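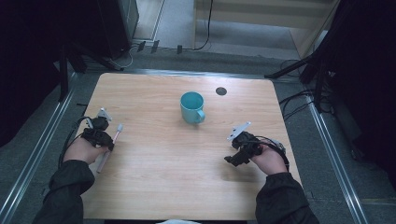
Frøydis reckons the regrasp should be its own step in the recording, with a pause either side, and that anyone who skips the pause will regret it when the policy dithers over the mug. I've come round to her view, so this version of section 5 has the pause in it. If you learnt the toothbrush task from the old guide, please read this through again, because the order has changed.

5. Recording the toothbrush-in-mug task

What we're after in the Selach study is fairly simple to say. Does a policy learn a small placing task better when the demonstrations include a moment of doing nothing? We record the same task both ways, with hand-held grippers, and train on each pile separately. You're making the demonstrations, so most of the result depends on how steady you are on the day (no pressure!).

Before you start

1. Clear the tabletop apart from the mug and the toothbrush. Pens and cable ties have a way of turning up in the data and then in Weidong's inbox.

2. Stand the mug near the middle of the table. Move it a little between takes, and turn the handle too. I used to put it back in exactly the same spot every time, out of tidiness, and the policy I got from that was hopeless anywhere else.

3. Pick up both grippers and let the cables hang outside your forearms. Give each one a gentle tug to see that it runs freely.

Caution: don't wind a cable round your wrist to shorten it. It feels neat for a minute or two and then it pulls the plug out.

4. Open and close both jaws fully, twice. The software uses this to find the end stops.

Recording a take

5. Start the recording and keep both grippers over the table, still, until you hear the tone.

6. Take the toothbrush with the left gripper. Hold it by the handle, with the bristles up.

7. Bring it towards the mug and stop short. For a "pause" take, hold still for 2 seconds. For a "flow" take, carry straight on.

8. Lower the handle into the mug, or pass the brush across to the right gripper first if the take sheet says "regrasp". In a regrasp the pause comes before and after the handover, which is Frøydis's bit.

9. Open the jaws, back away along the line you came in on, and stop the recording.

Note: if you drop the brush, carry on and pick it up again. Mark the take "recovery" on the sheet. I love these takes and we never have enough of them.

Note: keep the arm you aren't using quiet, but don't take it away from the table. Takes with one arm missing get thrown out by the checker.

How many, and what we found

Do 7 takes, put the grippers down, shake your hands out, then do the next lot. Our first full set was 102 takes, and mine got visibly sloppier once I stopped bothering with breaks.

So far the pause takes give us a policy that lines up better over the rim, though it's slower all round, and Helge thinks we may just be teaching it to wait. He could be right. The December set will use a shorter pause, so check the take sheet before you begin and go by the number printed there if it differs from step 7.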